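Food Workers' Rights Advice Project: progress report to the Skostent Fund
22 October 2023

The second stage of the project is on schedule. Our aim is still to help catering and kitchen staff in Nestumcombe understand their contracts, and to support those who want a recognised union at work.
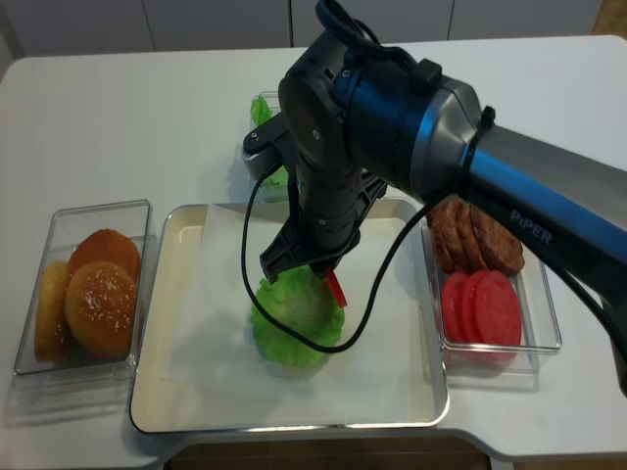 Since our last report we have given advice to 346 workers. The target was 380 by the end of November, and we expect to meet it. Most enquiries were about unpaid breaks and rotas changed at short notice. Holiday pay came third.

We ran 15 evening drop-ins at the Dastmont hall. Turnout was poor at the first few, so we moved the start to after the late lunch shift and it improved. Leaflets in Polish and Portuguese went out later than planned owing to a delay at the printer.

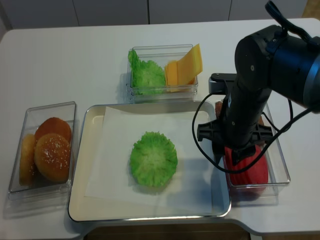 Recognition has been slower. Staff at four sites asked for help in approaching their employer. Two have a signed agreement, one is in talks, and at Tshabalala Catering the company has asked for a ballot. We have set aside part of the training budget to prepare workplace reps there.
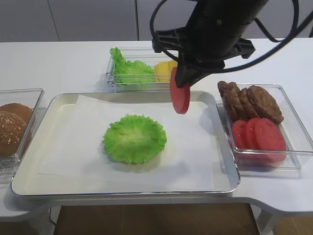 Burger assembly: lettuce on the tray, tomato slice in the gripper.

We asked members at the last drop-in whether the advice sessions should continue in their present form. Most said yes, with shorter talks and more time for individual cases.
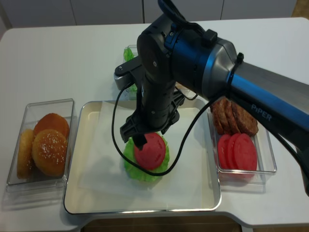 One rep from the Dastmont group wrote that the talks were useful but the contract checks were what people came for, and that she would like them offered by phone as well. We plan to try this for the rest of the grant period. Spending is slightly under budget, and the full accounts will follow with the final report.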